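What Is an Air Force For?
Kids' Corner, posted 6 August 2023

OK so lots of you wrote in after the air show asking what an air force does all day. Good question. Quick answer below, then the longer one.

Quick answer: it looks after the sky over a country. And it helps the army and the navy. And it carries stuff. A LOT of stuff.

Longer answer. Get a snack.

Who works there?

Pilots, yes. Everybody thinks of pilots. But for every pilot there's a whole crowd of people who never leave the ground. Mechanics. Cooks. Weather people. Radar people. Doctors. Someone who packs parachutes (very carefully!!). Someone who orders the boots.

At the base in Testgate there are 2,000 people and only 72 of them fly. So if you get sick on roller coasters, don't worry, there's still a job for you.

I talked to Chantelle Engelbrecht, who fixes engines there. I asked her what the hardest part is. She said finding a dropped screw. If one little screw goes missing inside a plane, the plane doesn't fly until somebody finds it. Every tool has its own spot in the box, cut out in foam, so an empty spot means something is missing. Try that with your markers.

What kinds of planes?

Fighters. Small, fast, loud. One or two people inside. They go up to meet a plane when no one knows who it is or it isn't answering the radio. Mostly it's a broken radio.

Transports. Big and fat and slow-ish. They carry trucks, tents, food, people. Some have a ramp at the back so you can drive right in.

Tankers. Flying gas stations! A tanker lets out a long hose, or a stiff pipe called a boom, and another plane flies up close and fills up in the air. No stopping.

Helicopters. For tight places. Boats, mountains, rooftops in a flood.

Drones. No pilot on board. The pilot sits in a room on the ground and looks at screens.

What's radar?

Shout at a big wall and you hear an echo. Radar does the same thing with radio waves. It sends some out, they bounce off a plane, they come back. The longer they take, the farther away the plane is. Radar works in the dark and in clouds, wich is handy.

What's a scramble?

Not eggs. A scramble is when the alarm goes and crews have to get in the air fast. They're already in most of their gear, and the planes are parked close by, fueled and ready. Junpei Iwasaki used to do this job. He says he once left a grilled cheese in the pan. It was not good when he got back.

Do air forces only fight?

No. Fighting is what they train for, and it's serious, and people can get hurt or killed. Grownups argue about when it's right to do it. You can too. But most days there's no fighting at all. There's practice, and there's helping.

When the river came up in Arkcombe, transport crews made 60 trips with blankets and drinking water. Helicopters picked people up off the roofs. Three dogs too. And one very angry goose.

What's a rank?

Your rank tells people how senior you are. New people start near the bottom, and you move up with time and training and tests. The names change from country to country, so a captain in one air force might be called something else in another. It's confusing even for grownups. When in doubt look at the stripes or badges on the shoulder or sleeve.

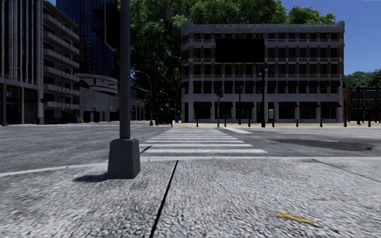 The person with the higher rank gets saluted first, and then salutes back. It's just a polite hello. You don't have to do it if you're visiting, a normal hello is fine.

Can I visit a base?

Sometimes. Not by walking up to the gate! Bases have guards and you need a pass. But lots of them have open days where you can climb in a cockpit and try on a helmet (heavy). The one at Tratby lets school groups come in August. Ask a teacher to write to Marcelino Palacios at the visits office, he answers pretty quick.

Bring ear plugs. Bring a hat. No balloons, they blow onto the runway.

Words to know

Hangar: a garage for planes. Not the thing in your closet, that one has an E.
Sortie: one trip by one plane. Say it SOR-tee.
Runway: the long strip where planes take off and land.
Squadron: a team of planes and the people who look after them.
Call sign: a name used on the radio, so poeple don't get mixed up.

Now you make one up. What's your call sign? Send it in with your first name and age. Best ones go up next time, along with the answer to Kianoush's question about how pilots pee.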